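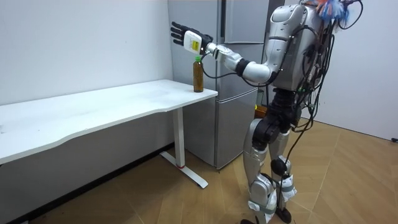

gollov_bench
Wrist cable routing on our humanoid, looking for opinions. The hand drops its connection when the right arm goes past a certain reach. Driver log says "bus timeout" and then it needs a full restart. It happened 7 times yesterday over almost 500 reach cycles, always near full extension. You can see the thin black cable coming down off the wrist, right past the neck of the bottle. The rest of the harness hangs off the back and down past the knees. I reseated the plug under the white module on the back of the hand and it made no difference. What would you check next?

jkramer
Slack. Put the arm at full reach with power off and feel the cable at the wrist end and again at the elbow. If it goes tight at either place, that's your timeout.

gollov_bench
Did that. Some tension at the elbow, none at the wrist.

Livport_Tom
I'd swap the cable before anything else. We had the same fault on a Kendeck arm and the break was inside the jacket, 80 mm from the plug. You couldn't see or feel it. New cable, no more timeouts.

jkramer
Swapping first just hides it. If it's tight at the elbow the new one will fail in a couple of months too. Fix the routing, then swap.

Livport_Tom
He can do both in the same afternoon. But if you reroute and it still drops out you've learned nothing about the cable.

benavides_r
Separate issue, but get that long strand away from the feet. One step back with a foot on it and you'll be replacing a connector on the torso. Hook and loop straps at the hip and above the knee, not zip ties. Zip ties cut into the jacket.

gollov_bench
Fair point on the strand. The legs are off for these tests but I'll tie it up anyway.

J_Dijkstra
Meter the old cable while you flex it. Ours read 189 ohms on one conductor when bent and under 1 when straight. Takes ten minutes and settles the argument.

gollov_bench
Metered it. One conductor goes open when I bend it just below the elbow clamp. Moved the clamp back to leave a loop there and fitted the spare cable. Running cycles again tonight.

jkramer
Below the clamp. So routing.

Livport_Tom
And a broken cable. Post the count when it's done.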